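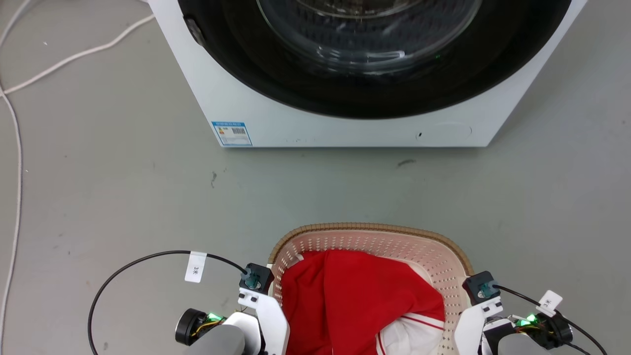
Laundry is the chore I get the most letters on, and lately half of them ask the same thing: can a machine do it yet? I mean the whole job, from the bedroom floor to the folded stack, and my answer this summer is still "bits of it." Carrying is the bit I would hand over first. A basket with a rounded rim, like the tan woven-look one with the red things piled in it, gives two grippers something to hold on opposite sides, and a clear stretch of floor up to the washer door does the rest of the favor. Getting clothes out of the basket and into the drum is another matter altogether. A towel has no proper edges once it is crumpled, and a sock can hide inside anything.

Still, I have found that whatever makes the laundry corner easier for a machine makes it easier for me too, so these are worth doing even if your only helper is a grumpy teenager.

Basket first. Pick one with holes in the sides, so damp things can breathe, and a rim thick enough to grab without pinching your fingers. I gave up on floppy cloth hampers back in November and have not missed them one bit. Fill it up to the rim and stop there — the shirt sleeve hanging over the side is the one that gets stepped on.

Keep the floor clear. A cord lying across the way to the washer will catch a wheel as happily as it catches a slipper. Run it along the wall and clip it down. Mine took nine clips and most of a pot of coffee, and I was very pleased with myself afterward.

Sort before you carry. Red things go in one load and white things in another, and please don't trust anybody's camera to decide about a white garment with red stripes. (Cold water, with the colors, and wash it alone the first time if it's new.)

Turn out the pockets. I would keep this job for human hands for a good while yet. Tissues, screws, a stick of gum, all by feel.

Wipe the door seal. Run an old cloth round inside the rubber, getting right down into the fold at the bottom, and leave the door open a crack when you're done for the day. It takes two minutes and saves you that swampy smell.

As for folding, I'll believe it when I see a fitted sheet done. I can't manage one myself, so I suppose I'd be an easy audience.

Updated Jun 24, 2022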